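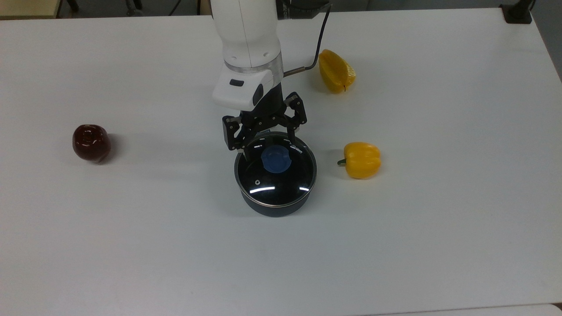
Kisell Small Pot with Glass Lid

I've been selling kitchen things out of the Fultley shop long enough to know which pots come back and which ones don't, and this little black one doesn't come back. I cook for myself most nights, and it's the pot I reach for when I want oatmeal, a can of soup, two eggs or whatever rice is left in the jar (there's never enough for a big pan, is there?).

The body is matte black with a silver band around the top edge. I like that band a lot more than I expected to! It smartens the whole thing up, and you can carry it straight to the table without feeling like you're eating at the stove. The lid is dark tinted glass, glossy, with a small steam vent ringed in silver near the rim. I turn the pot so the vent faces away from me, and I'd suggest you do the same.

Then there's the knob. It's blue, flat on top, with a rubbery feel, and it's a good size to get hold of. I still use a cloth if the pot's been going a while, that's just how I was raised. Donal Mulcahy, who orders our cookware, wanted the knob in black to match the body. I argued for blue and I'm still pleased about it. On a crowded shelf you spot it right away.

A few things people ask me at the counter:

Can I see the food through the lid? More or less. The glass is dark, so you'll see a boil coming up but you won't be judging the color of your caramel. Lift the lid for that.

Does it go in the oven? Please don't. Stovetop only, lid and pot both.

How do I wash it? Warm water, dish soap, soft sponge. I do the vent with an old toothbrush when starchy water has dried in it. Dry the glass with a towel if hard water spots bother you (they bother me).

Will it feed a family? No, it's a small pot! Have a look at the Pudcombe stockpot if you're cooking for a crowd. If you want something in between, the Shenoy saucepan is a nice middle size, though it comes with a plain metal lid.

Details
Item number: 266
Sold as: pot and lid together
Finish: matte black, silver band
Lid: dark tinted glass, steam vent, blue knob
Guarantee: 12 months on the pot and the knob, not on dropped glass

Spare lids are kept behind the counter, so ask if yours has met the kitchen floor. Bring the pot along and we'll try the lid on before you pay. The next delivery is due in May, and I can put one aside with your name on it.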